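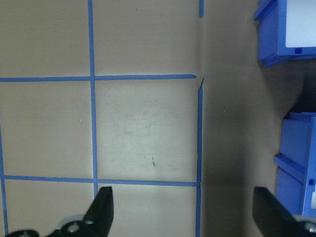
Kästchen aus blauem Klebeband

Wochenpläne, nächster Versuch

Seit Juni planen wir wieder, was es abends zu essen gibt. Wir hatten das schon einmal gemacht, damals mit einer Tabelle am Computer, und nach kurzer Zeit hat keiner mehr hineingeschaut. Danach gab es lange gar keinen Plan. Einer von uns ging nach der Arbeit einkaufen, der andere manchmal auch, und am Ende lagen zwei Blumenkohlköpfe im Kühlschrank.

Der Anstoß kam von Ashley Bainbridge, bei der wir im Frühjahr in Flellside zu Besuch waren. Sie hat drei Kinder, arbeitet im Schichtdienst und schreibt am Sonntag nach dem Frühstück auf, was in der Woche gekocht wird. Sie nimmt dafür einen Zettel, der an der Innenseite der Schranktür hängt. Der Zettel vom Vorjahr hängt teilweise noch darunter. Ich habe gefragt, ob ihr das nicht zu starr ist. Sie meinte, getauscht werde ständig, aber die Sachen seien dann wenigstens im Haus.

Zu Hause habe ich zuerst Familex ausprobiert, einen Kalender fürs Telefon mit Einkaufsliste. Die Liste ist in Ordnung und wir benutzen sie weiter. Den Essensplan darin habe ich nach 10 Tagen aufgegeben. Man muss für jedes Gericht eine Portionszahl eintragen, auch wenn es nur Brot und Käse gibt, und um 18 Uhr will ich mich nicht mit Pflichtfeldern beschäftigen.

Jetzt steht der Plan auf Papier, eine Spalte für den Tag, eine fürs Essen und eine dafür, wer kocht. Die letzte Spalte ist die wichtigste. Vorher haben wir mehr darüber geredet, wer dran ist, als darüber, was es gibt.

Ein paar Dinge haben sich eingespielt. Montags gibt es Nudeln, weil montags immer irgendetwas dazwischenkommt. Mittwochs Suppe, davon bleibt meistens etwas für Donnerstagmittag übrig. Freitag ist frei und wird nicht eingetragen. Fisch kaufen wir nur noch, wenn er am selben Abend gegessen wird. Neue Rezepte kommen aufs Wochenende. Unter der Woche habe ich einmal gefüllte Paprika probiert und wir haben um halb zehn gegessen.

Mengen schätze ich immer noch schlecht. 300 Gramm Linsen sind für zwei Leute zu viel, das weiß ich jetzt, und wir hatten drei Tage lang etwas davon. Malcolm Lightfoot hat mir geraten, Reste sofort einzufrieren und den Deckel zu beschriften. Einfrieren klappt, beschriften nicht immer. Im Gefrierfach liegt gerade eine Dose, die entweder Tomatensoße oder Chili enthält.

Ob wir sparen, kann ich nicht genau sagen. Im ersten Monat habe ich die Bons aufgehoben, bin dann aber durcheinandergekommen, weil Waschmittel und Katzenfutter mit draufstanden. Eine Woche habe ich sauber ausgerechnet, da waren es 135 Euro, allerdings mit Besuch am Samstag. Weggeworfen haben wir weniger als früher, vor allem Salat und Kräuter. Petersilie kaufe ich nur noch, wenn sie im Plan zweimal vorkommt.

Offen ist noch die Frage mit dem Mittagessen. Ich nehme mir meistens etwas mit, aber das steht nirgends, und so verschwindet gelegentlich der Käse, der abends auf den Auflauf sollte. Wahrscheinlich bekommt der Zettel eine vierte Spalte. Das Rezept für die Mittwochssuppe tippe ich ab, sobald ich beim nächsten Mal mitgewogen habe.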